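Progress note for June, Vurden hand-guided teaching project
To: Celeste Insaurralde, Furnival Fund
From: Tapio Ruotsalainen

This has been our best month so far, and I'm really pleased to be writing it up! We passed 400 usable demonstrations, all done by people holding the grippers themselves, and the team has got noticeably smoother at it.

## Teaching by hand

Most of our time went on household jobs: picking up bottles, moving fruit, folding small cloths. New people now get a short warm-up before anything is recorded, and it has cut down the jerky starts we complained about in the last note. Both hands are recorded together, so two-handed jobs (holding a bag open while something goes in, say) are finally worth doing properly.
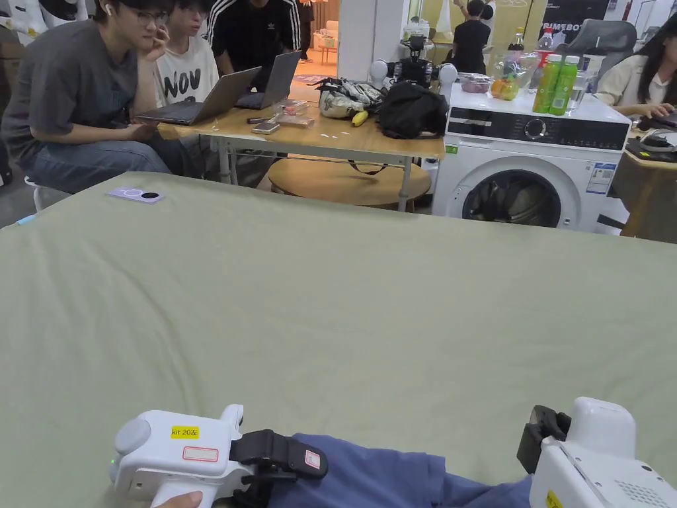 *The pair of white hand-held grippers at the green-covered table, with the laptops in use at the table beyond.*

Labelling has caught up too. Every set of grippers is now logged by kit number and by side, left or right, and when a recording looks odd we can go straight to the unit it came from. We found one loose jaw that way and lost only 14 recordings to it.

## Remote control

Slower going, but I'm hopeful. The Nekodden link had a delay that made people overshoot when reaching for small things. Jokex sent us new control software and it feels much better to use, though we haven't yet repeated the full set of jobs with it.

## Next

- Train on the full hand-guided set and compare it with the remote-control set
- Try three new jobs, starting with loading a washing machine
- Replace the worn jaw pads (order placed, not yet delivered)

Spending is within the agreed budget. Could we move our next call to 3 pm? The mornings are when we get our best recording done.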